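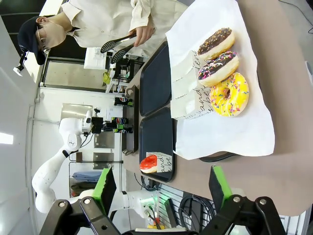
3. Methods

3.2 Training protocol

Eleven-week block at the Brunton site, wobble board group vs. controls. Boards were the Orkel tilt model, fixed ring removed from week 4 on. Sessions before lunch, Friday left free. Each session: warm-up, single-leg stands, then slow squats on the board. 12 sets in total, short rests. Shoes off throughout.

Sway was logged with the Favico plate, eyes open and eyes closed. 1,866 trials recorded, 603 dropped (foot touched the floor, or the hand rail was used). Dropped trials were not repeated. Ankle strength taken seperately, same day, always after the sway test.

Figure 3. Three glazed donuts on white paper, black tongs held over the counter.

Controls kept to there usual exercise. No board work at home, either group. Pikdale data handled the same way, except that eyes-closed trials there started one week later, in April. Those are reported apart in 4.1. Left and right leg pooled unless stated. Knee angle not measured.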